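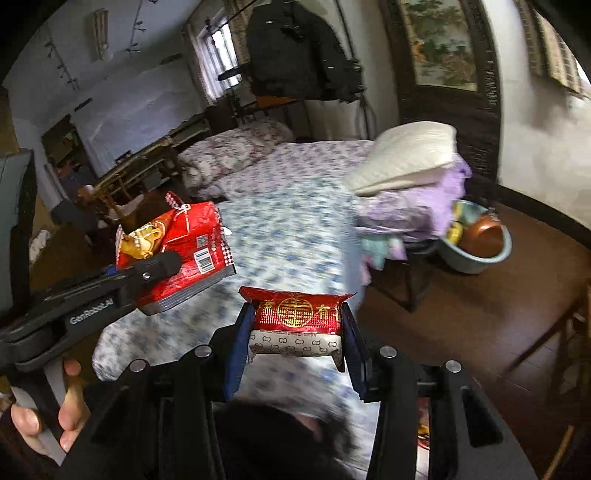
Leave the Old Alumni Page Alone

26 Jul 2025

My high school has a website that looks like it was built during a fire drill. I don't mean the school's official site, with the lunch menus and the superintendent's message. I mean the other one, the Wenen High alumni page, which has a maroon background, a guest book, a list of links that go to other lists of links, and a hit counter that gave up at some point and now shows four dashes. I love it about as much as I love anything I visit twice a year.

It is going away. The alumni association has voted to move us all to Stistier, a platform for "lifelong school engagement," and the announcement came in an email that called me by my first name three times and got my class year wrong. The old page will be "sunset" after the fall homecoming game. I have been in enough office meetings to know what happens to things that get sunset. They don't come up again in the morning.

I'd like to argue for keeping it. I realize this puts me on the side of the maroon background.

What the old page has

Start with the class lists. Every graduating class from the first one on has its own page, typed by hand, with maiden names in parentheses and nicknames in quotation marks. The nicknames are the best part. Whoever typed the early ones assumed that if you were looking for a man who had been called "Goose" since seventh grade, you were going to look for Goose. On Stistier he'll be listed under his legal first name, which his own cousins would have trouble supplying.

Then there's the guest book. It has 3,000 entries, of which I would guess half are spam-free and a good many of those are from people asking whether anyone remembers a particular dog that used to come into the cafeteria. Somebody asks about the dog. Four years go by. Somebody else replies that yes, it was a brown dog and it belonged to the family behind the bus garage. Five more years go by and a third person says it was two different dogs. I've read that exchange more times than I've read some books I claim to have finished.

You can't have that conversation on a modern platform. The thing that makes it work is that it stays put. A post on a feed has a life of an afternoon, and then it slides down under a picture of someone's new deck. The guest book just sits there with its question hanging open until the one person who knows the answer retires, gets bored, and types the name of the school into a search box.

And there's a page called Odds & Ends, where things go that had nowhere else to go. The words to the second verse of the fight song, with a note that the third verse is lost and probably should be. A seating plan for the old gym. A correction to the 1974 yearbook, in which the captions for Chess Club and Future Homemakers were swapped, and a further correction to the correction. If you have never seen a grudge carefully maintained in plain text across five decades, I recommend it.

What the new one has

I signed up. I try to be fair, and also I was sitting in a tire shop at the time.

Stistier asked for my name, my email, my cell number, my employer, my job title, my industry, and my "giving interests." It wanted to know if I'd be open to mentoring. It asked me to upload a professional headshot. By the time it asked for my graduation year, I had been at it long enough to have attended another reunion. Once I was in, it told me I had 14 classmates on the platform and suggested I send each of them a wave. A wave is a small yellow hand. I sent one to a woman I sat behind in geometry and have not spoken to since, and I've been mildly embarrassed about it for weeks.

My profile is 40 percent complete, it tells me. I have been alive for quite some time and would have put it higher.

The feed had a welcome message, a poll on our favorite school memory (the choices were Sports, Arts, Friends, and Teachers), and an ad for Ultel class jewelry. There were no dogs. I searched for Goose and got a suggestion that I check my spelling.

I asked the association what would become of the guest book. I got a polite answer saying that "legacy content" would be reviewed for migration where feasible. I've moved house enough times to know what that sentence means too. It's the box marked MISC that you carry to the curb at eleven at night when you are out of tape.

The case for the other side

There is one, and I'll make it, because the people who made it to me were decent about it and brought coffee cake.

The old page is a pain to run. It was put together by one graduate, handed to a second, and is now updated by a third who has to do it from a particular computer in a particular basement. The email form hasn't worked in ages. It can't be read on a phone unless you have the eyes of a hawk and the patience of whatever bird is patient. It's no use for selling reunion tickets, which is how we came to have the trouble at the last one, when 200 people showed up to a room set for many fewer and the back tables ate dinner rolls as an entree.

Also, younger graduates don't use it. I accept this. I'd only point out that younger graduates don't use anything that has to do with high school, and they're right not to. Nobody needs an alumni page at twenty-three. You've still got everyone's number. You are trying, in a healthy way, to get as far as possible from the person you were in the marching band. The need comes on later, around the time your knees start making that noise, and when it does I doubt it takes the form of wanting to be networked. What you want is to find out whether the thing you remember happened.

Koval already tried this

We have a test case right up the road. Koval High, our rival in football and in very little else, switched over in April of last year. They had a homemade page much like ours, only green. It had a section on the old building, the one with the swimming pool that was floored over, and a running list of teachers with what people remembered about each of them. I used to read it even though I never had any of those teachers. There was a shop teacher who, according to several entries, could tell who had left the glue uncapped by smell alone.

The green page is gone. Type in the address and you get a company that wants to sell you the address. The Koval group on the new platform has a very nice banner photo and, when I last looked through a friend's account, three posts, one of which was a reminder to complete your profile. The shop teacher did not make the trip.

I'm told someone saved a copy of the old site on a disk. I'm also told it's in a drawer. I believe both of these things, and I don't expect them to help.

A modest proposal, with no eating of anyone

Let Stistier have the tickets. It'll be good at tickets. Let it have the address list, the dues, the mentoring, the small yellow hand. If it can get the right number of chicken dinners onto the right number of tables, I'll wave at everyone on there myself.

And leave the maroon page where it is. Keeping it up costs less a year than the balloon arch did. It doesn't need a redesign, and please, no one give it a logo. Fix the email form if you feel like it. Put a line at the top with a link to the new place for people who came looking for reunion information, and let the rest of us scroll on down to the guest book.

If that's too much, then at least do the copying first and the sunsetting second, and do it properly: every class list with every nickname, both corrections to the yearbook, the whole guest book including the people who were wrong. Print it if you have to. The town library has a local history shelf with plenty of room on it, between the sewer district reports and a cookbook. I've offered to do the printing and was thanked warmly, and that's as far as it has gone.

There's a habit in this kind of decision of treating the old thing as a worse version of the new thing. I don't think these two are even the same kind of object. One is a service, and it will be improved and rebranded and bought by a bigger service, and someday it will send us all an email about its own sunset. The other is a shoebox. You don't upgrade a shoebox. You put the lid back on and remember which closet it's in.

The association meets again before homecoming, in the school library, and the meeting is open to all graduates and to anyone who married one. The agenda has the website down as item 2, right after approval of the minutes. I'll be there. I'd be glad of some company, particularly from anyone who can settle the matter of the dog. I have always understood it to be one dog, brown, and I'm prepared to say so in writing, provided there is still somewhere to write it.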